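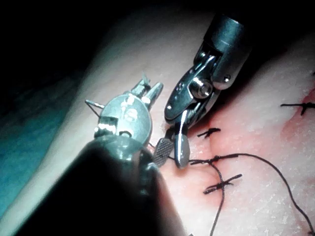 Two instruments at the pad, with a strand of suture running between them.

Closing a Straight Cut on a Practice Pad with Interrupted Stitches

Updated Sun 11 August

This page covers the simple interrupted stitch, tied with instruments only. Each stitch is separate, with its own knot and its own two tails, so a bad one can be cut out without touching the others.

What you need

A suture pad. We use the Plirkar pad in pink, but any pad with a skin layer that holds a stitch will do.
Dark suture on a curved needle. Black is easiest to see.
Two instruments, one to drive the needle and one to receive it.
Suture scissors and a sharps container.
A bench light you can move.

Set the light to one side. If it shines straight down, the surface washes out and you lose the edges of the cut.

Placing the stitch

1. Grip the needle about two-thirds of the way back from the point. Held too near the thread end, it twists in the jaws.

2. Bring the point in at a right angle to the surface, a short distance from the edge of the cut. Beginners nearly always start too close and tear through.

3. Turn the wrist and let the needle follow its own curve. Don't push it straight ahead.

4. Bring the point up on the far side, the same distance from the edge as where you went in. Take it with the second instrument before you let go with the first.

5. Pull the thread through until a short tail is left. Pull low, along the surface. Lifting it drags the edge of the cut up.

Tying

6. Wrap the long end twice around the closed jaws of the receiving instrument, reach for the short tail and draw it back through the loops.

7. Lay the first throw flat and tighten until the edges just meet. If they pucker, it is too tight.

8. Wrap once in the opposite direction for the second throw, then once more the first way for the third. Keep the knot to one side of the cut.

9. Trim the tails. Long ones get caught in the next stitch – trim as you go.
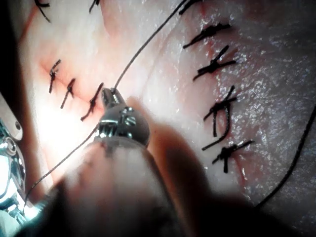 Thread being pulled through, with knotted stitches along both incision lines.

Spacing and checking

Work down the line at an even spacing and look back after every second or third stitch. Each thread should cross the cut squarely. A stitch that slants usually means the exit point was off, so take it out and do it again.

Compare the knots too. Bulky ones come from extra throws or from loops that weren't laid flat before tightening. Three throws are enough for pad work.

Common problems

The knot slips before the second throw: keep light tension on both ends.
The pad tears at the entry point: start farther from the edge.
The thread frays: you are gripping it along its length. Hold it only at the end you plan to trim.

Put the needle in the sharps container before you clear the bench. Wipe the pad with a damp cloth and store it flat.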